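Startseite Wohnen Selbermachen Garten Rezepte Heft-Abo Suche

Wir verwenden Cookies, um unser Angebot zu verbessern. Mit der Nutzung der Seite stimmen Sie dem zu. Einverstanden Mehr erfahren

Sechs Stühle, ein Sitzbezug und sehr viele Klammern

Meine Stühle haben 2 Umzüge hinter sich, und man sah es ihnen an. Der Bezug war mal cremeweiß, glaube ich. Auf dem einen Sitz prangte ein Rotweinfleck in der Form von Sardinien, auf dem anderen hatte sich die Katze verewigt, und beim Hinsetzen machte der Schaumstoff ein Geräusch, das jedes Tischgespräch kurz zum Stillstand brachte. Also habe ich mir im Oktober einen Samstag freigeräumt und beschlossen: Die werden neu bezogen, und zwar von mir!

Ich hatte so etwas noch nie gemacht. Zum Glück gibt es meine Freundin Marlina Hartono, die früher beim Polsterer gejobbt hat und am Telefon immer ein bisschen zu laut lacht, wenn ich »mal eben« sage. Sie hat mir erst mal erklärt, dass man den alten Stoff nicht abreißt, sondern Klammer für Klammer löst. Abgenommen ist er nämlich das beste Schnittmuster, das man kriegen kann. Ich habe einen Klammerheber genommen und eine kleine Zange (der Schraubenzieher, mit dem ich angefangen hatte, ist abgerutscht, der Daumen ist wieder heil). Nach dem dritten Stuhl fing ich an, die Klammern in ein Marmeladenglas zu werfen, und am Ende habe ich sie aus reiner Sturheit gezählt: 907 Stück. Für sechs Sitze! Wer auch immer die damals getackert hat, war sehr gründlich oder sehr wütend.

Beim Stoff wollte ich zuerst Samt. Dunkelgrün, ganz klassisch. Afiq Yeoh aus dem kleinen Stoffladen bei uns um die Ecke hat mir das Muster wortlos wieder aus der Hand genommen, als ich die Katze erwähnte. Genommen habe ich dann einen dicht gewebten Möbelstoff namens Fasby in einem warmen Senfgelb, und ich bin bis heute ganz verliebt. Achtet beim Kaufen auf die Webrichtung, und rechnet großzügig: Rundum sollten acht Zentimeter überstehen, bei dickem Schaumstoff lieber zehn.

Der neue Schaumstoff war der teuerste Posten. Mit Vlies, Stoff und Klammern kam ich auf 364 Euro, und ja, dafür hätte ich auch irgendwelche neuen Stühle bekommen. Aber eben irgendwelche.

Das Beziehen selbst geht dann erstaunlich flott, wenn man die Reihenfolge einhält. Sitz mit der Oberseite nach unten auf den Stoff legen, vorne in der Mitte eine Klammer setzen, dann hinten, dann links und rechts, und von da aus immer abwechselnd nach außen arbeiten. Die Ecken kommen ganz zum Schluss. Ich habe sie gefaltet wie ein Geschenk von jemandem, der nicht gut Geschenke einpacken kann, und musste vier davon noch mal aufmachen. Marlinas Trick: überschüssigen Stoff vor dem Falten zurückschneiden, aber nie bis ganz an die Kante!

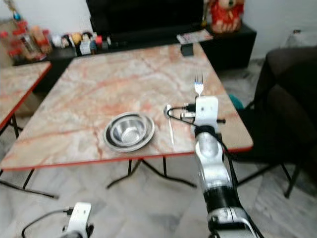 Foto: Ľubica Ševčík

Die Gestelle habe ich mit 300er Papier nur leicht angeschliffen und dann gewachst. Eigentlich wollte ich sie streichen — die Dose stand schon offen da —, aber unter dem alten Schmuddel kam so ein hübscher Honigton zum Vorschein, dass ich den Deckel wieder draufgedrückt habe. Die Farbe wandert jetzt aufs Flurregal. Irgendwann.

Am Abend kam Slamet zum Essen, setzte sich, rutschte einmal hin und her und sagte: »Quietscht ja gar nicht mehr.« Mehr Lob war nicht drin, ich habe ihm trotzdem Nachtisch gegeben. Der sechste Stuhl hat übrigens hinten links eine kleine Falte im Bezug, die ich nicht wegbekomme. Er steht jetzt an der Wand, und die Katze schläft drauf.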